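4.2 Swapping the jaws on the kitchen bench

I should say straight away that we didn't set out to write a paper about fingertips. Our plan was to compare two controllers on the same pair of arms, and the grippers were meant to be the boring, settled part. Then Mattes Kröger came back from a visit to Rathjen with a bag of spare jaws, fitted a set over lunch, and the plate task got so much easier that we had to go back and redo half the table in Section 3 (sorry, reviewers!).

So this section compares the two sets of jaws we ended up keeping. The first is the plain Zesus set, flat and rather stiff, and the second is the Trillport set, which has a softer face and gives a little when it meets something hard. Both bolt on to the same parallel gripper, and both were run with the same controller settings, the slower of the two gain profiles from Section 3. We did try the faster profile with the soft jaws for an afternoon in February, but the wrist would overshoot and then hunt about for its position, and I didn't trust the numbers enough to print them.

We ran 1,304 attempts in all, of which 372 were plate lifts. I'm going to talk mostly about those, as they're where the jaws really differ. A mug on a peg is forgiving – you can come in a bit high, or a bit crooked, and the handle still slides off. A plate standing on edge in a rack is a different matter altogether. The jaws have to come down either side of the rim, close, and lift straight, and if the wrist is tilted by even a small amount the plate binds against the pegs and you get a horrible scraping noise that everyone in the Covitberg lab now knows very well.

With the stiff jaws, 42 of the plate lifts ended in a slip that we could see on the force trace. Nearly all of them came when one arm had just finished with the drawer and the other was asked to start on the rack straight away. We put this down to timing in the controller and not to the jaws themselves, but the soft set coped with it far better, so a reader who can't change their controller might still want to change their fingers. The soft set did worse with the drawer, mind you. It rolls slightly on the edge when pulling, and the arm then has to stop and take a second grip.

We left the bench cluttered on purpose. An earlier version with only the rack on the table gave us lovely results that fell apart as soon as we put anything else near it, and I'd much sooner report the messy version. Figure 6 gives two views of the layout. 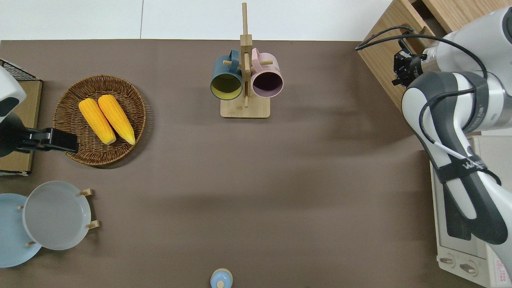
Figure 6. The shared bench layout, with the mug tree, the plate rack and the corn on its woven tray.

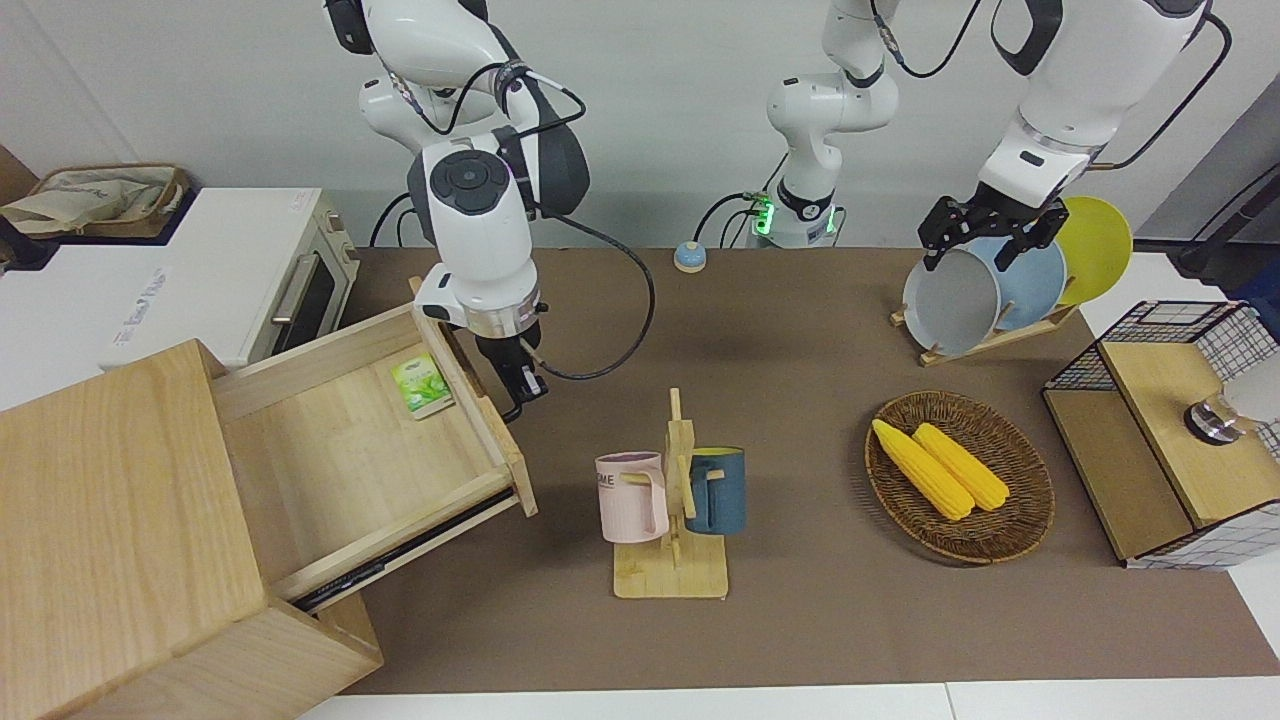 Wear is the other thing worth a mention. We changed the soft faces after 70 lifts, going by feel more than by any proper rule, and a more careful study would measure the grip at fixed points and swap them on that basis. Mattes thinks they'd have lasted a good deal longer. I think the later lifts were already getting worse, and our logs don't really settle it either way. The stiff set went through the whole run unchanged, and for a lab with one spare pair and a long queue of tasks that may well matter more than a few slipped plates. We come back to the cost of stopping for a swap in Section 4.3, along with the recalibration step it forces on you each time.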